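Hi Yaqin Lu,

February update on the Coltdale community kitchen, and it's mostly good news this time! The grant money came through on the 3rd try (our bank details had an old branch code in them, sorry again for all the emails), so we've been able to get going on the things we'd been putting off since the fall.

The big one is the sink. Clollent came in and replaced the drain line all the way back to the wall, which they quoted at $980 and billed at $953 because we let them have the old copper. I was braced for a second visit and we didn't need one. The floor by the back door still slopes toward the pantry, and I've decided to live with it until summer.

Evening classes are running again. Mrs. Sombatkul's curry night filled up so fast that I had to start a waiting list on the back of an envelope, and she's agreed to do a second round if we can get her a bigger rice pot. The bread class is slower. I think the 5 p.m. start is killing it, and I'd like to try 6:30 before we give up on it.

We also spent $400 on dishes and basic pans, which is what you'd approved under equipment. I went for plain stuff that stacks and that we can buy more of later when things chip.
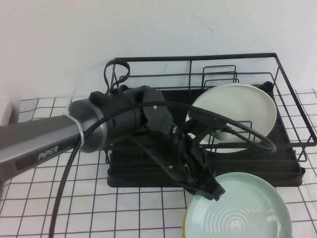

On the spending side, what I haven't touched yet is the printing line. I'd love to move it over to groceries for the Pestuno lunches, if you're okay with that. Could you let me know before I place the next order? Receipts are in the shared folder, apart from the one for the door hinges, which I'm still hunting for.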